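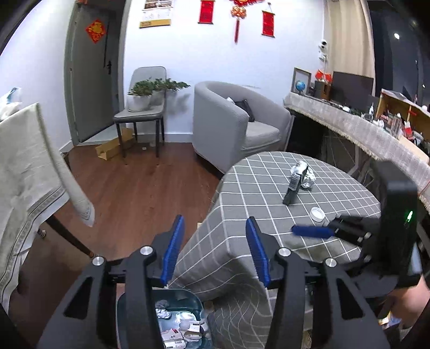
Foil wrappers and the bin under the table – where does yours go?
Household and Kitchen > Cleaning up

gridcloth_anna
Posted 20 May 2024

We eat most of our snacks at a round table with a gray cloth on it, white grid pattern, and we keep a small teal bin underneath so people can throw things away without getting up. It works in the sense that the table gets cleared. What I can't settle is the foil. By the end of an evening the bin has foil scraps, a carton and torn packaging all in together, and I stand there sorting it before it goes out.

Two questions. Do you separate at the table or later? And is it worth trying to recycle snack foil at all? I'm in Illisbridge and the leaflet we got in March only says "clean metal."

rpugh
Later. I have never met a family that sorts at the table. One bin, then ten minutes at the counter once it's full.

On the foil, do the scrunch test. Ball it up in your fist and let go. If it stays balled it is probably real foil. If it springs open it's plastic film with a shiny coating, and it goes in the trash.
– Rhun Pugh

marlow_971
Disagree with rpugh on sorting later. Anything sticky gets on the carton and then you can't recycle the carton either. We have 2 bins under ours, one for paper and one for everything else, and the kids had it down within a week.

gridcloth_anna
I don't think 2 will fit. The cloth hangs down in folds at the front and I already kick the one we have. There's a chair on the left as well, with a cover on it, so that side is tight.

marlow_971
Then shorten the cloth. A tablecloth that goes nearly to the floor hides crumbs and not much else. Things roll under the hem and stay there.

SerenH
I like a long cloth and would leave it alone. It does need shaking out. I take everything off the top first, bottle caps and all, pick the wrappers up by hand, and then fold the cloth in from the edges so the crumbs end up in the middle. If you brush with the wrappers still on there you just push the crumbs around them. 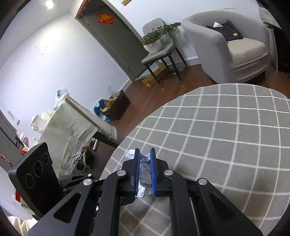
I do the side table afterward, same way. That one usually only has a bag or a packet on it, so it takes no time. If the creases bother you, a damp hand run along the cloth gets most of them out.

For the bin, I used to line it with a grocery bag and tie the whole thing up. Now I leave it bare and rinse it. A rounded bin is easy to rinse, and you can see what's in it.
Seren Humphreys

rpugh
Bare bin is fine for dry stuff. I wouldn't do it with yogurt lids.

SerenH
Yogurt lids go to the kitchen. I wouldn't put them under a table.

tovey2000
Our town won't take foil in pieces smaller than a fist, so I save it in a jar and squash it into one ball. Call and ask, the leaflets leave a lot out.

marlow_971
A jar of old foil on the counter is still clutter.

tovey2000
It's in the cupboard.

gridcloth_anna
Thanks, all. Tried the scrunch test on what was left in the bin and most of it sprang open, so that goes in the trash from now on. Cartons will go straight to the kitchen. I'm keeping the cloth as it is – sorry, marlow. I'll call the town about the rest and post what they tell me.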